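Veder two-hand kit, reviewed: can it fold the laundry yet?
By Percy Guzmán

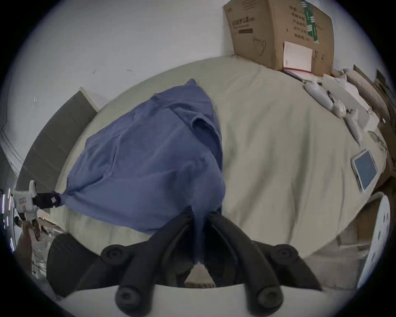 I fold a lot of laundry. Between my own household and the two short-term rentals I look after in Flildale, there is a pile on a bed most days, and I have wanted to hand that job to a machine for years. So when Veder started lending out its two-hand kit to reviewers in July, I asked for one and kept it for 3 weeks.

You get two grippers, a stand, a control box, and software that comes loaded with a few chores. Laundry is the main one. Setup took me most of an evening. The printed guide skips the part where you tell the software how high your work surface is, and I had to call support for it. Heino Vanags at Veder walked me through it and was patient.

Picking up cloth is the part it does well. I expected the fingers to slip or grab two layers when I wanted one. That happened with thin pillowcases, but cotton shirts and towels were fine. It holds on firmly and never tore or marked anything I gave it.

Folding is another matter. I kept a tally over the whole loan. Out of 247 tries at a T-shirt, 89 ended in something I would put in a drawer without redoing it. Most of the failures came at the start. A shirt out of the dryer lands in a heap, and the software has to work out which bit is a sleeve and which is the hem. It often pulled on the wrong two points, stretched the shirt into a long triangle, put it down and started over. When I laid the shirt flat myself it did much better, but by then I have done half the work.

Surface matters too. A bed is where I fold, and a bed is soft. The sheet gets dragged along with the shirt and wrinkles up. On a hard table I saw fewer of these problems, and I wish the guide said so.

Speed: a good fold takes over a minute. I can do a shirt in a few seconds while talking on the phone.

I tried the Gouveia folding board last year, and for plain shirts it is still the better buy. It is a hinged piece of plastic and you do the work, but the stack comes out even. The Zateck cabinet folder is quicker than the Veder, though you have to clip each item in by hand and it won't take anything small - no socks, no baby clothes.

Noise is low. The cables are a nuisance and could be shorter.

I'm giving it 2 out of 5. The grip is good and the rest needs work. Mine went back to Veder with a page of notes, mostly on dark shirts and fitted sheets. I'd try the next version if they offer it.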